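3.2 What people told us about sliders and switches

I should say at the start of this section that I never meant to write about sliders. The diary study was supposed to be about how people in shared houses settle arguments over heating, and I had a tidy list of topics ready. Then the first batch of diaries came back in August and page after page was about the bits people touch: the knob that slips, the dial with the numbers rubbed off, the thing on the landing that may or may not be connected to anything. Gladys Castaño, who read the diaries alongside me, started putting a pencil star next to every mention and ran out of margin (her words), so we gave the topic its own code and went back to the beginning.

Altogether we coded 700 diary entries under this heading, out of the 2000 or so we'd hoped for and the 800 that were long enough to use. I'm quite happy with that. People wrote a lot more when they were cross.

The strongest pattern was that people trusted a control they could read from across the room. A slider has a position, and you can see the position while carrying the washing past it. One tenant in the Rikunden house wrote that she "checks it with my eyes, not my hands", and several others said much the same in longer sentences. Push buttons did badly on this. You press, something beeps, and then you stand there wondering if you've turned it up or down. Fig. 4 has a pair of parallel sliders of the general sort people kept drawing for us in the backs of their diaries.

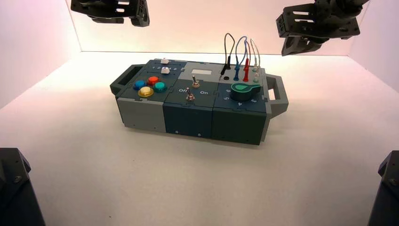
Fig. 4. Task board with carrying handles. The two white slider knobs are at the rear of the left block.

Putting two sliders side by side brings its own trouble, though. If they look alike, people mix them up, and they go on mixing them up for months. Baltazar Varela had already found this in his Avum interviews, where he called it "neighbour error", and I've borrowed the term here as I couldn't think of a better one. In our diaries it came up most in kitchens and hardly at all in bedrooms. My guess is that people are in more of a hurry in kitchens, but the diaries don't really let me say so.

The other thing that came up again and again was light. I hadn't asked about it, which was a bit daft of me. Pale worktops and pale walls are everywhere in rented houses, and under a strong lamp or a low sun they throw back so much glare that small marks disappear. People wrote about tilting their heads, shading the panel with a tea towel, or just giving up and going by feel. One man on Picard Street had drawn over the markings in black felt tip and was very proud of it - he mentioned it in 3 separate entries. Bright patches like the one on the white surface in Fig. 5 were a common complaint, and the older people in the house tended to raise them first. 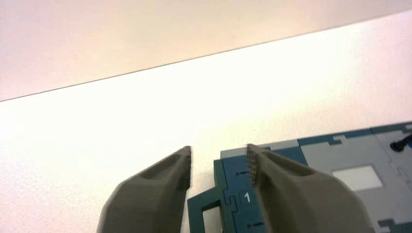

3.3 Who gets to touch the heating

Back to the arguments, then. In the Brorkomero house there was a rule that whoever got home first could set the temperature, and it lasted until the evenings got cold.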